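Nodside > Diary > Bench Notes

Print this page | E-mail this page

February 24, 2020

The processor station ran its first full shift without anyone standing at the stop button. I spent the morning on the log and the afternoon with the two people whose bench it replaces, and I want the details down before the review in March changes what I remember of them.

Cycle time is 40 seconds per part, pick to release. A trained person on the old bench did the same step in 30. I put both numbers in the first line of my report to Mirnico, who had been told the arm would be faster. It is slower and it does not get sore wrists. Over a full shift the totals come out close, and I have left it to them to decide what that is worth.

The approach angle is still my main concern. With the processor tilted in the fingers there is little clearance to the gray fixture, and a small error at the grip becomes a larger one at the far corner. I have reduced the speed for the last part of the approach and asked for softer finger tips. Kistthorpe has quoted for the tips, delivery in March.
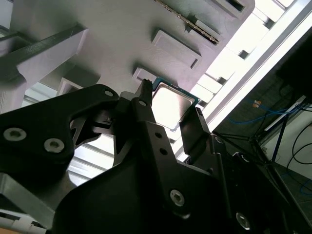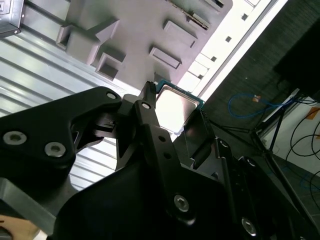

Processor held between the gripper fingers, close to the gray fixture.

Oda Bråten

Five stops in the shift. Three were grip faults, where the arm closed and the force reading came back too low. One was a part presented the wrong way around. The last was a light curtain trip when somebody reached in for a dropped pen. Recovery is the same each time: acknowledge, back the arm off by hand, inspect the part, restart from the pick. The inspection takes longer than everything else together, and it is the one step I would not hand to a new starter.

Glare off the heat spreader is a nuisance for the vision check. After lunch the reject rate on the image climbed while the parts themselves were fine. I have asked for a blind on the window. Facilities wants a form for the blind.

The jobs have changed more than the line has. Handling used to be the whole of the work on that bench – pick up, look, turn, set down. Now the two operators load trays, clear faults, and write up each stop. One of them likes it. She had already found that the grip faults cluster at the start of a tray, and I had missed that in the log. The other told me the day is longer now. He used to have a rhythm and could talk across the bench while his hands worked. Now he waits, then has to concentrate hard, then waits again. I wrote that down in his words and it will go in the report under staffing, though Mirnico did not ask for a staffing section.

Pay grade is unresolved. Fault recovery is technician work under the current job sheet, and both of them are still graded as assemblers. I raised it by e-mail at 68 days before the grading deadline, so there is no excuse for it to slip to next year.

To do: move the tray stop, repeat the force calibration with the fingers cold, get the second operator onto the recovery course, chase the blind. Also find out who has the key to the spares cabinet. I had to borrow a hex driver from the packing line again.

Nodside uses cookies to remember your settings. By continuing to browse this site you accept their use.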